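I bought the new Etetti album on vinyl back in May, played it twice, and filed it away as "nice enough." Then I got stuck at home with a cold and put it on again, and wow, was I wrong! *Sondthorpe* is the best thing this band has done, and I say that as somebody who still thinks the debut is close to perfect.

It starts slow (maybe too slow, the opening track is mostly organ and somebody humming), but once the drums come in on "Weerasinghe" the whole record wakes up. That song has a bass line I've been singing in the shower for days. The guitars are scruffier than last time, the harmonies are stacked up high, and there's a wonderful moment near the end where everybody drops out except the tambourine.

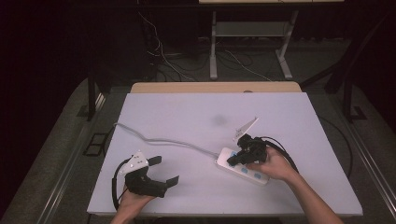 *Power strip on the white board, grippers in both hands.*

Side two is where I expect people to argue. "Ferry Song" runs long and the spoken part does nothing for me, sorry. But "391" is a two-minute pop tune with handclaps, and I'd put it up against anything on the radio right now. The closer is just piano and voice, pretty and a little sad, and I usually let it play twice.

A word about the pressing, which comes from Stitudlow. They made 1,000 copies and mine is number 114, stamped on the back in blue ink. It's quiet and nice and flat, although the inner sleeve is cheap paper and mine had split along one side by the second play. The lyric sheet is tiny, too – bring your reading glasses!

Four stars out of five. I'd have gone higher with a shorter "Ferry Song."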